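Home Topics Ask Members Help

Is sealing a stone floor really worth paying for every year?

We moved into a place with dark stone tile in the laundry room and the back hall. A man from a company called Trustano came by on Thursday to look at the grout and ended up quoting me $400 to strip and reseal all of it, and he says it has to be done again every October or the stone will "starve." I have never heard of a floor starving. The previous owners left no paperwork, so I have no idea if it was ever sealed or with what. Is this a real thing or a sales pitch?
Shahla Hassanpour

Sales pitch, mostly. Stone doesn't eat. What a sealer does is slow down spills so you have time to wipe them up, and some dense stone hardly takes any in.

Before you pay anyone, put a spoonful of water on a tile that gets walked on and leave it for some 6 minutes. If the spot goes dark, the stone is drinking and a coat of sealer might help. If the water just sits there, keep your money. Try it in 2 places, one by the door and one in a corner, as wear is uneven.

I'd also want to know if it's stone at all. Plenty of "marble" is printed porcelain, and sealing glazed porcelain is a waste of an afternoon. Look for the same vein repeating from tile to tile, or find a chipped edge.

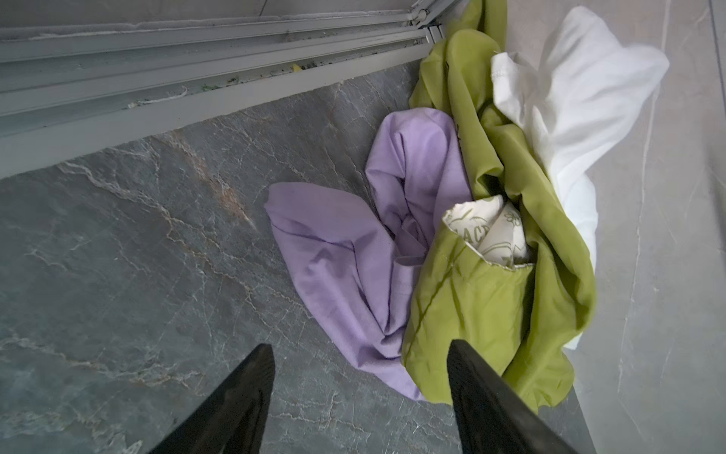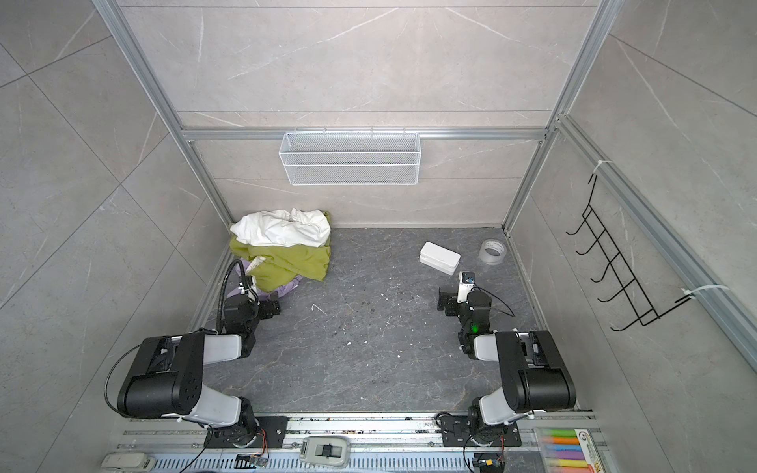

Photos: Z. Nikolovski

The veining on those is fine and pale over dark gray, and I wouldn't swear to real or printed from a picture, so don't let a salesman do it from the doorway either. Same goes for cleaners. Nikton and Disness both say "stone safe" on the front, and I've yet to see either explain what that means. Plain water and a little pH-neutral soap does it. No vinegar.
Zlatko Nikolovski

We use Thampi spray, it smells nice. Never sealed ours and it looks ok to me but it's only a small bathroom.
guest

Did the water test this morning. By the door it went dark, in the corner it didn't. So I suppose he was half right, but I still don't see $400 in it. Going to buy a bottle and do the doorway myself.
Shahla Hassanpour

Related
Grout turning white after mopping
How to tell marble from porcelain
Can I use a steam mop on slate?
Laundry room floor always looks dusty
Do door mats stain stone?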